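Grant for the creek program at the elementary school

Started by mkekana_parent, November 19, 2019

Has anyone else seen the letter about the outdoor classroom? The school got 3,000 dollars to bring in a naturalist, Johannes Ndlovu, to work with grades three and four until March. My daughter is in Mrs. Matlala's class and they go down to the creek twice a month. I'm for it, but the letter doesn't say what they skip to fit it in.

rtahiri88
They skip part of the reading block. I asked at the open house. My son is a slow reader and I'm not happy about it.

Fenov_dad
It isn't skipped. They write in their field notebooks for the same length of time and the teacher grades it. Mine wrote a page and a half on leaf litter, which is more than he has written all year.

rtahiri88
Writing in a notebook is not the same as being read with in a small group. The aide used to take five kids to the back table. On creek days she goes along as a chaperone, so there's no group.

lerato_m
I go along as a parent helper. The aide comes because the rule is one adult for every 13 kids off the grounds, and we were short. If two more parents signed up she could stay behind with the reading group. The form is at the front office. You need the background check done first and it takes a couple of weeks.

mkekana_parent
I didn't know that was the reason. I can do mornings.

Fenov_dad
Same here, if it's before 11. What do the kids need to bring? The letter only says boots.

lerato_m
Boots, a spare pair of socks in a bag, and a pencil. Pens don't work on damp paper. The class also needs a few things from home:

- Old towels, any size

- Plastic cups, the stacking kind, any color

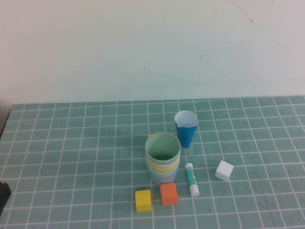
- Egg cartons, cardboard preferred

- White dish tubs or trays, for sorting what they find

Drop them in the box outside room 4.

rtahiri88
So who pays when the grant runs out? Last time we had a program like this the PTO got asked for 400 dollars the next fall.

lerato_m
I don't know. Mr. Ndlovu said he's training the teachers so they can run it without him. You could bring it up at the next PTO meeting.

rtahiri88
I will. I'll pick up the form too, but I still want the reading group back.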